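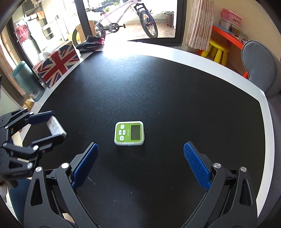

Fig. 1. View from the primary gripper at the start of a reach. Target: green and white timer. A second gripper holds a white object at left.

Unit 4 Handout: Recording Demonstrations with Two Hand-Held Grippers
Introduction to Robot Learning, Skavero Lab Section
Last updated: April

1. Purpose

In this unit each group records a set of short demonstrations on a tabletop, cleans the set, and hands it in for the training exercise in Unit 5. The grade depends on the quality of the recordings and on the notes that go with them. Model performance is graded later.

Read Section 3 before booking a station. Most lost points last term came from mistakes in setup.

2. Terms

Episode: one continuous recording, from the first frame with both jaws open to the release of the object.
Primary: the gripper whose view is being labeled.
Secondary: the other gripper. It may enter the primary view. It gets its own recording and its own labels.
Target: the object the primary gripper will pick up in the episode. There is one target per episode.
Distractor: any other object that stays in view and is not touched by the primary gripper.

3. Setup

3.1 Clear the middle of the table. Objects along the rim may stay, provided they do not move between episodes. In Fig. 1 the bottle and the flag-pattern box stand on the rim and count as distractors.

3.2 Check the light. The lens is wide and picks up windows and glass doors well outside the work area. Reflected daylight on a dark table can raise the far part of the view to full white, as at the far end of the table in Fig. 1. A target placed in that patch will not be usable. Keep targets in the near half, or draw the curtain.

3.3 Wipe the pads and the lens cover. Specks on the tabletop are fine. Specks on the lens stay in one place through every episode and the model will learn them.

3.4 Open the jaws fully and run the Fova calibration script once per session. Save the output file with the episodes. A session with no calibration file is not accepted.

4. Recording

4.1 Start with the jaws open and the target in view between or just beyond the tips. Hold for 2 seconds.

4.2 Move in one smooth path. Do not stop to adjust the wrist above the object. If you need to adjust, end the episode and start again.

4.3 Close until the pads make contact on both sides, lift, move to the goal position, lower, and open. Hold again for 2 seconds.

4.4 Vary the pose of the target. A timer lying on its side, as in Fig. 1, has a different grasp width from one lying square to the gripper. Both cases belong in the set.

4.5 When two operators work at once, agree on the order of motion beforehand. The secondary may hold its object still while the primary reaches. The two sets of jaws should not cross.

5. Labels

Each episode needs one line in the log file with these fields:

episode_id, operator, gripper (P or S), target, start_pose, goal_pose, result, remarks

Use "result" for one of: ok, slip, miss, abort. Slips and misses are kept in the set. Aborts are kept in the raw folder and left out of the training split.

Name objects by what you would call them at home. "Timer" is enough. Do not use the product number.

6. Wide-Angle Distortion

Straight edges bow outward near the border of the view. The table rim in Fig. 1 looks curved for this reason, and upright objects near the side lean. Do not correct the images before handing them in. The Homeo loader applies the lens model from your calibration file, and correcting twice will ruin the position estimates.

For the written part, take one still from your own session and mark three points on a table edge that you know to be straight. Report how far the middle point lies from the line through the other two, in pixels, before and after correction.

7. Amount and Format

The class set from last term holds 3498 episodes, of which 572 were removed during cleaning. The most common cause was a missing hold at the start, followed by hands covering the lens.

Stations can be booked for up to 11 sessions per group. Upload raw files and logs to the course folder. Do not compress the video again.

8. Questions for the Lab Report

a. Which of your targets had the highest slip rate, and at what grasp width?
b. Compare two episodes with the same target and different lighting. What changes in the upper part of the view?
c. Describe one case in which the secondary gripper hid the target from the primary. How should such frames be treated in training?

Reading: Þrastardóttir, course notes, chapter on grasp contact and pad friction.

2 comments | 11 shares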